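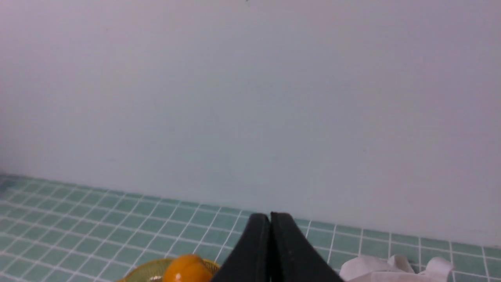 4. Tiled counter: cleaning and sealing the grout

For the small square tiles, sea-green or teal depending on the light, with the white grout. Same steps if your unit has the other color tile. Not for the wood board or the sink.

Read all of section 4 before you open the sealer. Once it's on, you have 6 minutes a patch and no time to look things up.

4.1 What you need

Clelo tile cleaner, the mild one
Stiro grout sealer, small bottle
Soft brush, old toothbrush is fine
Two buckets
Cotton rags, plenty. More than you think
Sanding sponge, 1000 grit, and a 2000 grit one for the finish
Painter's tape
Gloves, open window

Don't use bleach on these. Don't use vinegar either, it eats the grout and the white goes chalky.

4.2 Clear and look

1. Take everything off the counter. Jars, drying rack, all of it. Pushing it to one end doesn't count, you'll drip on it.
2. Run a dry rag over the whole surface, back to front.
3. Get your eye down low and look along the grout lines toward the window. Low spots and pinholes show up as small shadows.
4. Mark bad spots with a bit of tape on the tile next to it. Not on the grout.
5. Tap any tile that looks off with a knuckle. Hollow sound = loose. Stop there and go to 4.7.

Note: the tiles are not all one shade. Some came out of the kiln lighter or bluer than others and they were mixed on purpose. Don't scrub at a light one trying to match it to its neighbor. Ottilie Wyss had two calls on this last April, both tiles were fine until they got scrubbed.

4.3 Clean

1. Tape the wall first. One strip along the full length, bottom edge of the tape just clear of the joint. The wall paint is matte and it marks if you look at it wrong.
2. Bucket one: warm water and one cap of Clelo. Bucket two: plain water.
3. Wet a patch as wide as your forearm is long. Start at the wall.
4. Brush the grout lines, short strokes, along the line and then across.
5. Leave it two minutes.
6. Wipe with plain water. Change the water when it goes gray.
7. Next patch. Overlap a row of tiles so you don't get a tide mark.
8. When the whole counter is done, wipe it all down once more with clean water, then a dry rag.

CAUTION: do not flood the surface. Water sits in the back joint and finds its way behind the wall board. A damp rag is enough, realy.

4.4 Stains that stay

Coffee, tea: Clelo straight from the bottle on the toothbrush, five minutes, rinse.
Oil: dish soap first, then Clelo.
Turmeric, beet: may not come out. Try twice, then leave it.
Rust ring from a can: sanding sponge, 1000 grit, damp, on the grout line only. Light pressure. Finish with the 2000.

Keep the sponge off the tile face. The glaze scratches and there's no fixing that, only replacing.

4.5 Drying

18 hours before sealing. Window open if the weather allows. No fan heater pointed at the counter, it dries the top of the grout and traps the rest.

To check: press a piece of dry kitchen paper into a grout line at the back, by the wall. Any dark patch on the paper, wait longer.

4.6 Seal

1. Gloves on.
2. Shake the Stiro bottle. Put a little in a saucer. Don't pour on the counter.
3. Work it into the grout with a small brush, a patch at a time. Do the back joint last, see below.
4. Wait 6 minutes. Use a timer.
5. Wipe off everything that's left on the tiles with a dry rag. Dried sealer leaves a haze and you'll be at it all afternoon.
6. Fresh rag for each patch.
7. Second coat one hour later, same way.
8. Pull the tape off slowly, back on itself, while the last coat is still fresh.

CAUTION: fold used rags flat and hang them outside to dry before they go in the trash. Don't ball them up.

Back joint, where tile meets wall: this takes flexible filler, not grout sealer. If the filler is sound leave it alone. If it's split or pulling away, cut it out with a plastic scraper, clean, dry, and run a new bead. White or clear only. Smooth it with a wet finger in one pass. Going back over it makes it worse.

Wipe any smear off the wall right away with a barely damp cloth. Dab, don't rub.

4.7 Loose or cracked tile

Don't pry at it. Tape over it with a cross of painter's tape so crumbs and water stay out, and order a replacement from the Drindov parts list (section 9). Give the tile color and the edge length, measured without the grout.

Replacement tiles ship in strips. You will have spares. Keep them, the next batch won't be the same shade.

Fitting is in section 5. If more than one row is loose, call the fitter, it's probaly the board underneath and new tiles won't hold either.

4.8 After

First day: nothing wet on the counter.
Second day: normal use, wipe up spills.
No hot pans straight on the tile, ever. The tile can take it, the grout can't. Use a trivet.
Weekly: damp rag, drop of dish soap, dry off.
Reseal once a year. If a drop of water soaks into the grout instead of beading, do it sooner.

4.9 Touching up the wall

Small specks and scuffs above the tile: white eraser first, light touch. If it doesn't lift, dab of Mösli wall paint on a cotton swab, let it dry, look again in daylight. The color looks cooler near the counter and warmer farther off, so don't pick a shade by holding the card down by the tiles. Hold it at eye level.

Never paint over the filler in the back joint. It peels.

Section revised March 20, 2025, U. Marti. Drying time in 4.5 changed, the old sheet is wrong, throw it out.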